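4. Hanging up the sock hanger

Do this after section 3 (rod and posts). Rod has to be tight first – give it a push, no wobble.

1. Find the middle of the rod. Wrap tape around the hook there, 3 turns, pull it snug. Any strong tape is fine, blue is easy to see.
2. Let the hook hang straight down. If it leans, redo the tape.
3. Put the hanger on the hook, clips facing down.
4. Lay the socks out flat on the table under it, pairs together. Saves hunting later.
5. Clip one sock per clip, by the cuff. Start near the middle and work out.

Note: Trilten hanger and the older Ererham one both fit. Same hook.
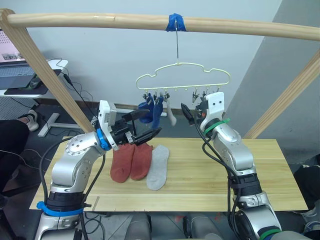

How much weight can the hanger take?

Up to 500 grams, spread over both sides. Thick wool socks get heavy when wet so wring them out first.

CAUTION: don't pull socks off the clips. Squeeze the clip open, then take the sock. Pulling loosens the tape and teh hook slides.

6. Leave a gap of 2 inches between socks if you have the room.
7. Check the tape once a month. Curling at the edges – replace it.

Keep the whole thing away from heaters. Clips go soft over 40 C.

Missing clips? Write to Themis Economou at Hatis, spare bag comes in the mail. Next: section 5, folding the posts.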